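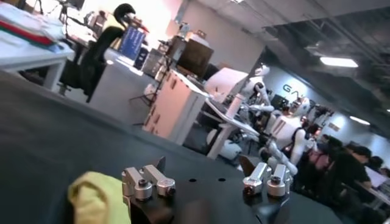 The back office at Killeck, with the papers still stacked on the white table.

Wednesday is desk day at Killeck

Reading time: 3 min

If you've been up to the second floor of the Killeck building lately, you know the big office has been bursting at the seams. Well, good news – the great desk shuffle has a day and a time, and it's this Wednesday, starting at 2 in the afternoon!

I went up to have a look before it all gets pulled apart, and I came back down with a list of things people keep asking me, so I might as well write it all out.

First, the paper. There's a white table with a stack of papers and folders on it, the ones with red and green stripes showing among the white sheets, and that stack has to go before anything else can move. The folders are the old Preka orders, and they're going into storage boxes down in the records room. If you still need anything from a Preka folder, come and get it before Wednesday lunch (I mean it this time, the boxes get taped shut). Loose sheets with no name on them go in the recycling.

Second, the desks. The white ones are all staying, which I'm really happy about, as I was a little afraid we'd end up with those wobbly things from the Ok catalog that I sat at for two years in my last job. They'll be turned to face the windows, with a wider walkway behind them so you can push your chair back without bumping somebody. The white drawer cabinet is staying too, and it will go against the long wall. Please empty your drawer and lock nothing! We had to call somebody in for a stuck drawer in November and the bill was $326, and I would love to spend that on practically anything else.

The dark brown wooden box is staying with the cabinet. I've had three emails about the box. It's staying.

Chairs are a bit of a sore subject. We have 38 people on the seating list and a fair few chairs that sink on their own the minute you sit down, so Trastau is bringing 14 new ones over in the same van as the moving crew. They'll go first to whoever put their name on the sheet by the elevator. If you love the chair you have, tie something to it, a ribbon or a sticky label or whatever you've got, and the crew will leave it at your desk. Black chairs all look the same when they're lined up in a hallway, so do it even if you think yours is easy to spot.

Monitors get unplugged by the crew, so you don't need to crawl under anything. Just shut your computer down before you go to lunch and put your keyboard and mouse in the bag you'll find on your desk. Cleaning cloths will be left out on the desks for anyone who wants to wipe down their spot before the furniture goes back. Those yellow ones do a much better job on the white desktops than paper towels, which leave fluff everywhere.

The blue poster stays up. A couple of people asked if they could have the wall for a calendar, and the answer is maybe later, once we see where the desks land.

The room will be closed from lunch until the end of the day, and the big table in the first-floor lunchroom is free if you need a place to work. Bring your charger, the outlets down there are at the window end only. I'll be upstairs with the floor plan and a roll of tape, so stop me on the stairs if you can't find your name on it.

Filed under: Around the Building, Office Moves

Contact us | © Killeck Building News, all rights reserved | Back to top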